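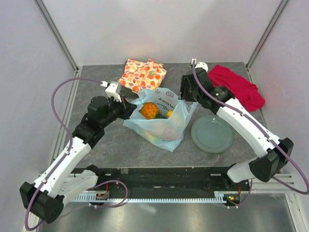 Stone-patterned surface

A stone-patterned surface is a manufactured sheet, slab or film bearing the appearance of natural stone. Such surfaces are used for kitchen benchtops, tables, shop counters, vanity units and wall linings. The pattern may be printed, moulded, painted by hand or produced by mixing pigments through the body of the material. Marble, granite, slate and travertine are the stones most often imitated.

Terminology

Usage varies between trades. Joiners commonly speak of a "stone look" or "marble look" finish, while decorative painters retain the older term marbling, or faux marble. Scagliola refers to a distinct technique in which pigmented plaster is worked, cut and polished. Engineered stone, which contains crushed mineral bound with resin, is usually classed separately, although its colouring may follow the same models.

Pattern and colour

Veining is the feature most closely associated with marble. In printed work it is prepared as artwork of a fixed length, after which the design repeats. The interval is known as the repeat. The Anidar pattern book lists 226 designs, of which 217 have directional veining and must be laid with the grain of the pattern running the same way across adjoining sheets. The remainder are mottled or speckled and may be turned freely.

Grey grounds with lighter veins have been favoured in commercial interiors, where they are less inclined to show fine scratches than a plain black surface. White grounds with grey veins are more usual in bathrooms. Brown and green designs, once common on café tables, are now produced mainly for restoration work.

Manufacture

High-pressure laminate is made by pressing layers of resin-treated paper under heat, with a printed decorative layer near the top and a clear protective layer over it. The finished sheet is bonded to a core, commonly particleboard or plywood. Solid surfacing is cast or moulded from resin and mineral filler, and its colour continues through the full thickness. Vinyl films are printed in rolls and applied to an existing panel with adhesive.

Texture may be added by pressing the sheet against an engraved plate. In registered embossing, the relief is aligned with the printed veins – a process that demands close control of paper stretch.

Use in the Greller arcade

The Greller arcade at Fokton was refitted with painted marbling under the direction of the decorator Catarina Abreu. The scheme covered 60 counters and 700 wall panels, each marked on the reverse with its position. Many of the panels were later replaced with laminate, and the surviving painted examples are held in the Ansah collection. The arcade's original colour notes specify a cool grey ground, with veins to be drawn diagonally and never crossed at right angles.

Care

Most stone-patterned surfaces are cleaned with a soft cloth and mild detergent. Abrasive powders dull the protective layer of laminates and can remove the paint from hand-finished work. Solid surfacing may be resanded, while damage to a printed layer generally requires replacement of the sheet.

See also

Benchtop
Decorative laminate
Scagliola
Terrazzo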